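Chapter 7
Learning Two-Arm Tasks from Demonstration

7.1 Why two arms are harder than one

A policy for a single arm maps what the cameras see to the motion of one hand. Adding a second arm doubles the number of joints to be controlled, and it also adds a question of timing. Each arm must know when to move, when to hold still and when to stay out of the other's way.

Chapter 6 treated these as separate problems: a planner assigned the objects, and each arm then ran its own policy. The present chapter drops the planner. A single network is trained on recorded demonstrations and outputs commands for both arms at every step.

We follow the Trisatier study by Lok-yiu Kong throughout. Its data set holds 545 demonstrations of 28 tabletop tasks, recorded at 30 frames per second. Two policies were compared. Utham predicts one step at a time; Iren predicts a short run of steps and carries them out before looking again.

The test objects were ordinary ones – cans, cups and similar items – set upright on a foam mat within reach of both hands. Start positions were varied between trials, so that a policy could not succeed by replaying a fixed path.

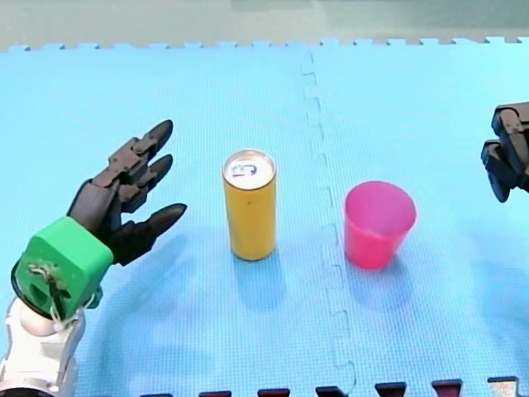

Most errors in the study arose before contact. A hand that closes early pushes the object away, and the other arm, trained only on clean approaches, has no example of how to respond. Section 7.2 defines approach error for each arm. Section 7.3 derives the loss used to train Iren, and Exercise 2 asks the reader to extend it to hands of unequal size.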